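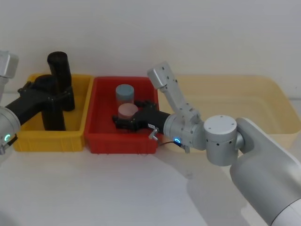
2019-04-27

Long day at the bench, and my back is letting me know it. I got down there before breakfast thinking I'd do an hour on the right arm and then go get the oil changed in the truck. The truck did not get its oil changed!

So, the sorting job. I'm calling the whole thing Brekier now (it was the name of a street I lived on as a kid, and I got tired of writing "the arm project" on everything). Both arms run off the same program at last, which I've been after since January. Back then I had two separate scripts and I was starting them by hand, one with each index finger, like a guy playing a very boring piano.

I spent most of the morning on the red bin. The cylinders are easy enough when they're out on the open table, but put two of them close together inside a bin and the fingers need somewhere to go. The short ones are the worst for this. I kept changing the approach angle a little at a time, coming in more from the side, then backing off, then trying again with the wrist rolled over the other way. Ran 97 tries before lunch and wrote every one of them down in the green notebook. I'm not going to copy them out here, but the side approach is the one to keep working on. Straight down, it bumps the rim more than I'd like.

The tall black cylinder on the left side is a different animal. Black gripper, black cylinder, and my vision code just sees one big dark blob. I went around and around on that. Ottmar Petersen came by around noon with his leftover lentil soup and said put a piece of tape on top of it, and I said that's cheating, and he said it's my table and who's going to arrest me. I haven't put the tape on. I may put the tape on.

He also brought back my good hex keys, so I finally went over all the gripper screws on both sides. Two of them on the right were looser than I want to think about. I put a drop of thread locker on each and marked them with a paint pen so I can tell at a glance if they start to walk. While I was in there I looked at the cable on the right wrist again. It still hangs in a loop, and I've been meaning to clip it up for ages. I tried a zip tie and it pulled tight when the wrist turned all the way over, so off it came. I want one of those little spiral wraps. Added to the list for Hartley's, along with more paper towels and a bag of the M3 washers.

Afternoon was all timing. If both arms go for the big bin on the right at once they're in each other's way, so one has to wait. I had the pause set to 700 milliseconds and it felt like forever when I was standing there watching it. Chopped it down bit by bit until I got to 662, and then the left arm came in early and I hit the stop button so hard I knocked my coffee over (cold, thank goodness, and on the floor). Put it back to 700. It can feel like forever.

What I really should do is have one arm tell the other when it's clear and forget the pause completely. I know that. I've got half of it written in the Jevata folder from last time, and I remember quitting because I couldn't get the messages to show up in order. Maybe with fresh eyes.

Spent nearly $30 on bins so far, by the way, which seems silly for plastic bins, but I like the ribbed ones and they don't slide much.

Tomorrow: spiral wrap, washers, the truck (for real), and another go at the red bin with the speed turned down. And call Ottmar about the soup pot, he left it on my drill press.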